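Kamol Ratanaporn bought the Kastano from a widow in Norkport for 800 pounds. It had done 2,118 miles since the engine was rebuilt, and she had the receipts in a biscuit tin.

"It pulls to the left," she said. "My husband liked that."

He drove it home along the coast road with the window down. At Vendavgate the temperature needle began to climb, so he turned off and parked by the sea wall.

Mercedes Giraldo answered on the second ring.

"How far have you got?"

"Vendavgate. Nearly 100 miles."

"Is it steaming?"

"Not yet."

"Then leave the bonnet shut and go for a walk."

He walked for half an hour – longer than he needed to.

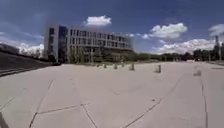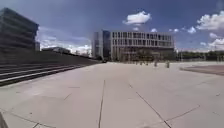
When he got back the needle had dropped. He topped up the water from a bottle and started the engine, which caught first time. There was a biscuit tin on the passenger seat. He had not noticed her put it there. Under the receipts was a spare key on a loop of string, and he hung it from the mirror and pulled out, steering a little to the right.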